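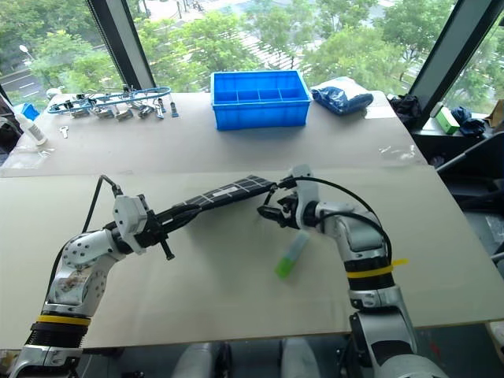
Grid (pattern)

A grid is a pattern of lines that cross one another at regular distances, dividing a surface into cells of the same shape. In the most familiar sort the lines meet at 90 degrees and the cells are squares or oblongs, though grids of triangles and diamonds are common too, and a good many tiled floors would be the poorer without them. The pattern turns up in maps, town plans, printed pages, woven cloth, crosswords, school exercise books and garden trellises, and most people meet several of them before breakfast without giving the matter a thought.

The word

"Grid" is a shortened form of "gridiron", the barred metal frame on which meat or fish was cooked over a fire. The longer word is still used for a town whose streets cross at right angles, and also, by way of the markings on the field, for American football.

In drawing

Artists have long used grids to copy a picture from one size to another. Light lines are ruled over the original, the same number of squares is ruled on the new surface, and the picture is then carried across one square at a time. Known as squaring up, the method is a patient sort of work -- rather soothing, many people find -- and it survives on a number of old preparatory drawings where the ruled lines were never rubbed out. It is still taught to beginners, who are often pleasantly surprised by how well a difficult face comes out when they have stopped thinking of it as a face.

In needlework

Knitters, weavers and cross-stitchers work from charts in which each square stands for a stitch. Knitting stitches are usually wider than they are tall, so a design drawn on ordinary squared paper will come out a little squashed when knitted, and special paper with oblong cells is sold to allow for this. Dzifa Atinga's pattern book The Patient Square gives a whole chapter to the trouble, with a very handsome border of leaves worked both ways. The largest chart in the book, the Mensah blanket, has 3725 squares and is meant to be tackled over a winter or two.

In towns

Towns laid out on a grid are found in many parts of the world and from many periods. The plan is simple to survey and easy to divide into plots, and a visitor can generally find the way back to where they started. Against this, a grid laid down without regard to the shape of the land can send its streets straight up the side of a hill. The old quarter of Primmont is a fair instance: 9 streets run down to the river and are crossed by only 2 long terraces, and the steeper ones give way to steps halfway along. Ermira Vasić, in her walking guide to the town, recommends starting at the top.

On the printed page

Designers of books and newspapers place their columns, headings and pictures on an underlying grid which the reader never sees. It keeps the margins steady from page to page and lets the lines of text sit level across a spread. Some designers keep to it very closely and others treat it more as a kindly suggestion, letting a picture stray over the edge of its column where the page seems to want it.

On maps

Map grids allow a place to be named by letters or numbers, or by a mixture of the two. On many British maps the figures for the distance east are read before those for the distance north, and generations of walkers have learnt this as "along the corridor and up the stairs".

See also: Chequer, Graph paper, Lattice, Tartan, Trellis

Last edited October 29, 2023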